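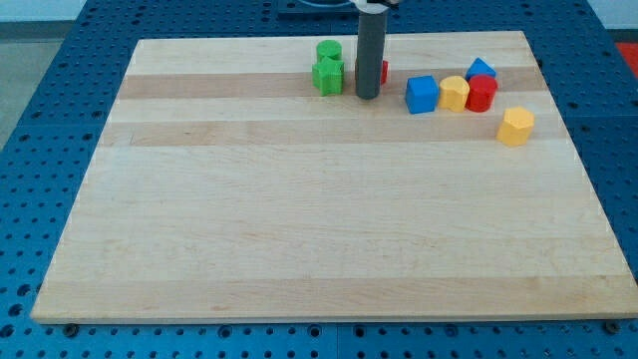
A maple board made up of light and darker strips.

Cutting board care at the Wandcombe kitchen

The shared kitchen at Wandcombe will switch to wooden boards for bread and vegetables in July. Plastic boards stay in use for raw meat and fish.

Wash wooden boards by hand in hot soapy water, rinse them, and stand them on edge to dry. Do not leave them in the sink or put them in the dishwasher. A board that soaks can cup or split along the glue lines.

Oil goes on once a month. Use the food-grade mineral oil from Plitska, kept in 300 ml bottles on the shelf by the door. Wipe it on with a cloth, leave it overnight, and wipe off what is left in the morning. Olive oil and other cooking oils turn rancid and should not be used.

Boards with deep cuts can be left at the Stamstead desk for sanding.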